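Anyone else's housekeeping job turned into teaching the machine to fold?

Started by linenlil

I do changeovers for Hulia, the holiday let people, and since February half my shifts have been on the Nisik side of things. You do the bedding and clothes handling with the gripper tools instead of your hands, and the recordings go off to train the folding robots. Same hourly rate, which is my first moan.

I used to get a bedroom done in 25 minutes. With the grippers I can spend that long on one padded thing, because puffy stuff just bulges up between the pads when you squeeze it and then you've got to find an edge somewhere. My wrists know all about it by teatime! 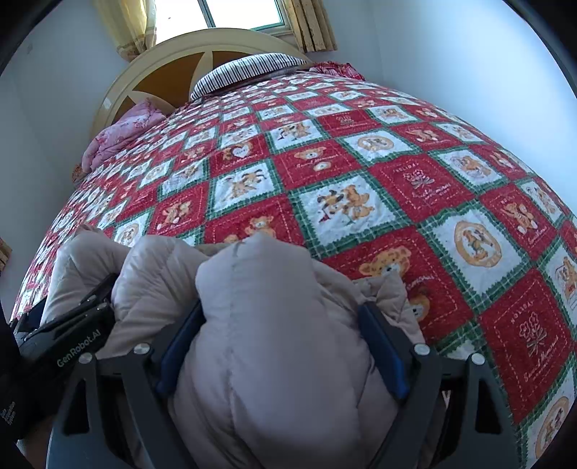 linenlil
Thread starter | 147 posts

That's the sort of thing I mean, padded one on the bear quilt. Do you go for the fat bit in the middle or the flat bit at the side? Our lead says middle, I say side.

skumelbay
Side, every time. We've had the same job at the Skumel site and if you grab the middle you're only squashing it. Get the thin corner, lift, let the rest hang.

pressroom_4
Disagree. Corner's fine for a shirt, but with anything padded the weight swings round and you lose it. Middle, lay it flat, then worry about corners.

Also, am I the only one bothered that we're training our own replacements? Matić put folding machines in the laundry I was at before and they went from two shifts to one. No sackings, people just weren't replaced when they left.

linenlil
I do think about it, yes. But I've watched the robot have a go at a fitted sheet and I'm not losing sleep yet.

skumelbay
Our lot were told 4000 recordings before they even try it on a real changeover. What's changed for me is the chat. We used to do beds in pairs and have a good natter, now it's one to a room and I miss it more than I thought I would.

pressroom_4
Same here, and that's a pay issue as well. If it's skilled work, and it is, it should be on a different rate. Ask them in writing.

linenlil
Going to. Will report back. Still going in from the side though, sorry pressroom!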